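Lenonix Opens Orders for Mudorine, a Tabletop Gripper Kit for People Tired of Laundry

Lenonix begins taking orders Monday for Mudorine, a two-finger gripper kit for handling clothes on a table. The first run is 100 kits, at $286 each.
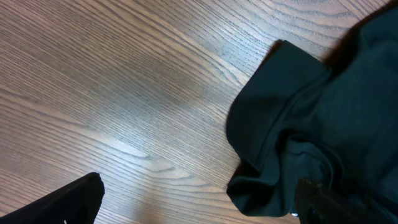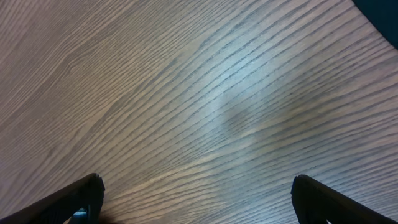

Mudorine's black gripper fingers at the tabletop. First picture: with dark green fabric.

"It has never once complained about my shirts," said product lead Boonsong Rungrueang. "My family has." Socks are planned for version 2.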